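Home | Articles | Clubs | Build Logs | Contact

Drundby Two-Arm Tidying Club

Posted 5th November by Ashwin Namboodiri

The Drundby Two-Arm Tidying Club (most of us just say "Tidying") is a student robotics club at Drundby, and I'm one of the people who keeps it going, so take this entry as the insider's version. I've tried to keep it in encyclopedia shape, but I do wander off, sorry!

Origins

The club grew out of an elective called Moldovan, named after the room it was taught in, where Raphaël Bodin had us program one small arm to sort bolts. It was a good class. By the end of it a few of us were completely hooked on the idea of making two arms share a job, and Raphaël said we could have the corner by the window if we swept it first. We started meeting in April with a rail, a lot of borrowed screws and no money. The first pair of arms spent most of that spring bumping elbows.

What the club does

Each term has one task, and the task is always some kind of putting away. Toys onto a shelf, pens into a cup, socks into a drawer (never again with the socks). A student pair drives the arms by hand first, one person per arm, and we record every run. Those recordings go into training a policy, which then gets a turn at the same job by itself. We had almost 3,000 runs saved the last time I looked at the drive, and plenty of them are terrible. We keep the terrible ones in their own folder. New members learn a lot from watching them, and they also feel better about their own first week.

Driving is harder than it sounds. Your partner's gripper is always exactly where you want yours to go, and you end up talking constantly: "mine," "yours," "wait, wait, go." Pairs who have been friends for years get snippy with each other over a plastic duck. My own best advice is to agree on who moves first before anybody touches a controller, and to leave a good gap between the wrists when you come down toward the floor. The cables loop up over the arms and they like to swing around on a fast turn.

The Storlow Round

Storlow is our end-of-term competition, and it's the part people ask me about. A pair gets 70 seconds of driving to clear the floor, then the trained policy gets the same time on the same layout. Scoring runs up to 1,000 points. Most of that is for toys that end up on the shelf, a smaller share is for handing a toy from one gripper to the other, and you lose points for knocking the furniture. Indeteo, a team of second-years with a very loud supporter section, have won it twice running. Their trick is slow, boring approaches and a firm grip on the narrow end of the toy. I can't stand how well it works!

Pigs are worth more than the other toys. This was Raphaël's rule and it has never been properly explained to me. They are round and smooth, so they do roll out of a careless grip, and I suspect he just likes them.

The toy floor, with the two arms on their rail: 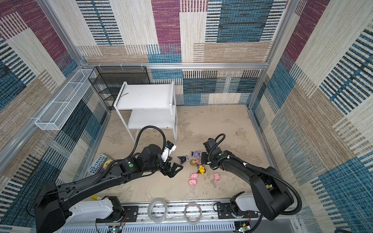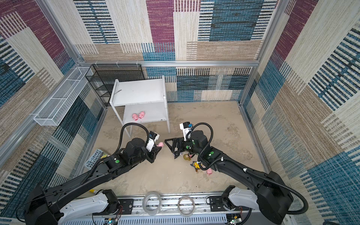 Joining

Anyone enrolled at Drundby can come along, and you don't need to have taken Moldovan. We ask that you sit in on one session before you drive, and that you learn where the stop button is. After that you get paired up with someone who has done at least one Storlow. Programming is optional for the first term. Some of our best drivers have never opened the code, and one or two of our best coders are hopeless with a controller (I'm in that group).

If you own small plastic toys you don't want anymore, bring them! Anything wider than a gripper opens is no use to us, and neither is anything with glitter. Still to be added to this entry: the full list of past rounds, once I find the notebook it's written in.

Filed under: Student Clubs, Robot Arms, Competitions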